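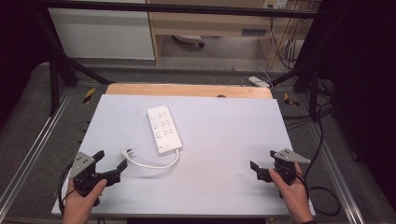 Clerska Launches Unscented Laundry Powder in Paper Refill Bags

Plunavon, Sunday, September 28, 2025

Clerska, the household cleaning company based in Plunavon, is putting its first unscented laundry powder on shelves this week. No perfume, no dye. Works in top loaders, front loaders and the sink.

The powder is called Irach. It comes in a paper bag that holds enough for 60 regular loads, with a smaller 40-load bag for apartments and shared laundry rooms. Both bags are stitched shut with cotton string. Pull the loose end and it opens, no scissors.

Why powder? Customers asked. Liquid is heavy to carry home and the jugs pile up under the sink. Powder keeps fine in any jar or tin with a lid — keep it away from steam or it clumps. If it does clump, break it up with a fork and use it anyway.

"We had people writing to us since May asking for one thing, a powder that doesn't smell like anything," said Yabsira Hadgu, product manager at Clerska. "So we took the scent out and then we kept taking things out. The list on the back of the bag is short now. My own towels came out softer than I expected, I will say that."

How to use it

Regular load: one level scoop, straight into the drum before the clothes go in. Large or muddy load: a scoop and a half. Hand wash: a teaspoon in a basin of warm water, swish untill it disolves, then add the clothes. Cold wash is fine but stir the powder into a cup of warm water first, especialy in winter when the tap runs very cold.

Not for wool or silk. Clerska is working on a separate wash for those, no date yet.

Scoops are not packed in the bag. They are free at the register, or any tablespoon will do — two level spoons equal one scoop.

Trial households

Before the launch, 72 households used Irach for a month and sent back notes. Most liked the lack of smell. A few missed it. Several said the first bag design was hard to close again, so the final version has a fold-down top and a paper clip strip. 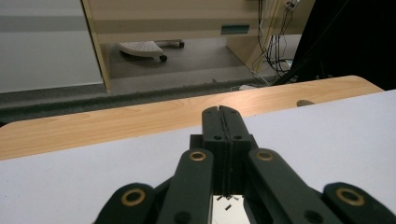
Can I use Irach with vinegar in the rinse?

Put the vinegar in the softener compartment so it goes in at the rinse and stays apart from the powder. Half a cup is plenty for a full load. Don't use vinegar in any load with bleach.

Where to buy

All Qureshi hardware and home stores, cleaning aisle, next to the borax. The first 600 customers get a cotton drawstring bag for washing socks and other small items. One per customer, while they last. Online orders open later in the fall.

Samples for press on request, please say which size of machine you have.

Media contact

Yabsira Hadgu
Product Manager, Clerska
Plunavon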